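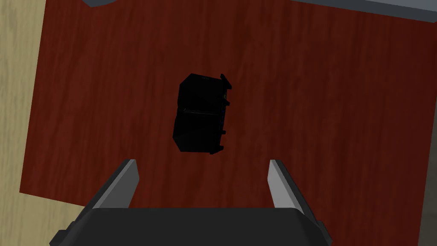 A dark red tabletop with a fine grain.

The owner of Le Roux, a two-room board game cafe, starts talking about old games before I have my coat off. "You have to see the Javari rules," she says. "They're four pages, they're all wrong, and I love them!"

Javari is a river trading game she found at a yard sale with half the cards gone. She has played it 217 times since (she keeps a tally inside the lid) and still loses to her sister. "She hoards rubber early. I know she's going to do it, and I let her, every single time."

The shelves hold 315 games, nearly all secondhand. She sorts them by how long they take to teach, so the front room gets anything you can explain in under 10 minutes. Wumix lives there, a tile game she calls "the loudest quiet game ever made." Plultix is in back with the long ones.
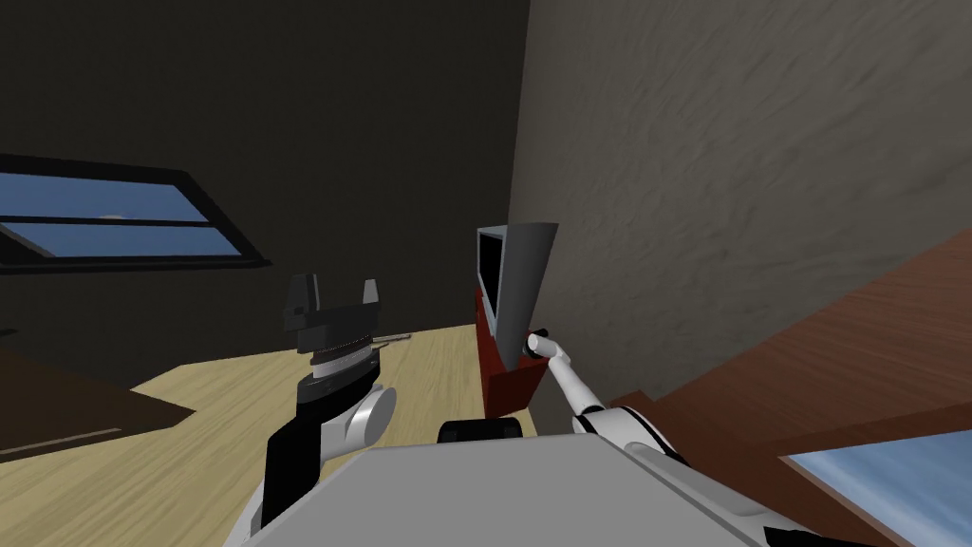

A red-brown box near the corner of the room.

I ask what makes a game last. She thinks about it while hunting for a missing die. "You want to talk about it on the way home. With Plultix, people stand on the sidewalk still arguing over the last trade. I can hear them from the register, it's wonderful."

She'd like to run a Javari night in November, with replacement cards she has been drawing herself.

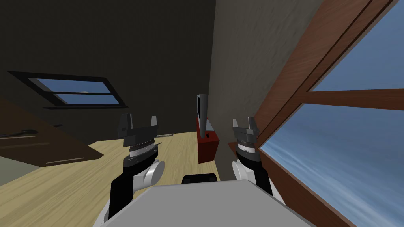

The cards have taken her most of the year. "The river ones are easy, they're just blue. The parrots are killing me." She has finished the cargo deck and wants to start on the maps next.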